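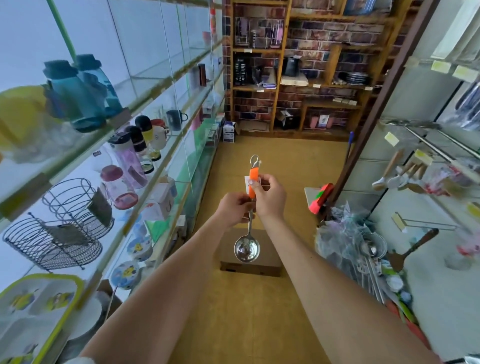 Ticket 846 — Kitchen utensil aisle, clips failing review
Site: Kemeys
Opened by: Fouad Nassar
Status: open, waiting on second pass
Priority: normal

Problem
Review sent back 115 clips from the utensil aisle. All of them carry the same note, "object state unclear." The handling guide has one label for "utensil" and doesn't separate bare metal from metal in a bag. The gripper policy trained on the last batch closes on loose plastic and stops there. On the Duder test arm it did this with turners and ladles both.

What the guide says now (section 2)
One item at a time. Both hands in view from pick to place. Leave price tags and product cards on. Packaging isn't mentioned.

Checked so far
1. Head camera angle. Within limits, no change made.
2. Label file. Matches the Gulletti item list except for wooden-handled tools, which are entered twice under different names. Fixed.
3. Frame timing. Fine.
4. Annotator notes. Two annotators mark the grasp at first contact with the bag, the rest wait for contact with the handle. This looks like the main cause.

Proposed rule
Record packaging as its own field: none, card, bag, or bag and card. Mark the grasp when the fingers hold the tool itself, through plastic or not. If they hold only the bag, the label is "bag hold" and the clip stays in. Don't unwrap stock to get a cleaner clip — a store robot will meet it wrapped.

Tools taken off the rail and sorted on the floor get the location label "floor." Keep a clear path on one side of the pile. Same rule as for the arm trials at Nudelmont in August.

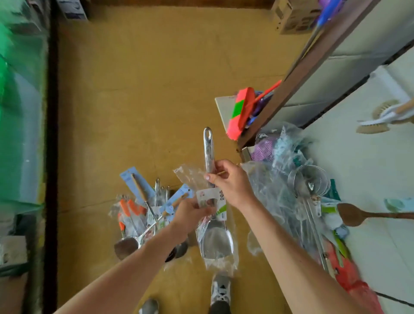 Renske: I agree with the new field but not with "bag hold" as written. If one hand pinches the top of the bag and the other has the tag and some plastic, which hand gets the label? We need it per hand or we'll be back to the same argument.

Fouad Nassar: Per hand, yes. I'll change the draft. Tag contact gets its own value too.

Renske: Then the 115 need relabeling, no new recording. Can you hold the training run until that's in?

Fouad Nassar: Run is on hold. Draft 2 of the rule is in the shared folder, old label kept as an alias so the loader doesn't break.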